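I'd never been to Flulldale before the open day, and I very nearly missed it altogether (wrong turn, then a second wrong turn trying to fix the first one). By the time I'd parked and found the Foltel building, Lejla Vlachou was already well into her welcome talk, so I stood at the back with a coffee and caught up with her afterwards.

She's been running the Foltel open days for seven years and she still gets nervous. "I can do a boardroom, no worries," she told me. "Put me in front of a bunch of ten-year-olds and I forget my own name. They ask the hard ones. One kid wanted to know if the arm gets bored, and I'm still thinking about it."

I asked what most grown-ups want to know, and she laughed. "Whether it's going to take their job. Then whether it can fold laundry. The second one is asked with a lot more feeling!"

The program this year was built around everyday objects, which was her idea and took a bit of arguing for. Earlier visits were all coloured blocks and plastic cubes, and she reckons people drifted off. "You show someone a cube and they're polite," she said. "Show them an orange and they've got opinions. They've all picked up an orange. They know it rolls."

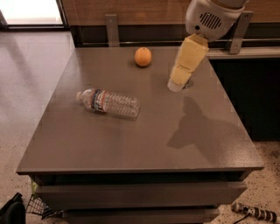 Évan Vidal reckoned the bottle was the harder of the two by a long way, and told me that clear plastic gives the vision side more grief than anything in the fruit bowl. "It's see-through, it's shiny, and it squashes," he said. "An orange is a nice honest lump. I'd take 90 oranges over one water bottle, any day of the week."

Lejla didn't quite agree -- she thinks people make too much of the bottle and not enough of the table. A glossy surface throws light back at you, she said, and she'd swap it for something dull if it were up to her. They went back and forth on this for a while, and I got the feeling it wasn't the first time.

Each demonstration was meant to go for 30 minutes. Ours ran over, mostly thanks to a bloke near the front with a long question about batteries. I didn't mind, as it gave me time to ask Lejla what she'd like visitors to take home. "That it's slow," she said straight away. "People see the videos and think it's all lightning fast. Come and stand here for a bit and watch it think!"

There's another open day planned for November, and I'll be going. I might even leave early enough to hear the welcome.

Related stories
Toneo opens its workshop doors to local schools
Seneviratne apprentices on their first year
Getting to Flulldale by bus: route 91 explained
What we asked at the last Foltel open day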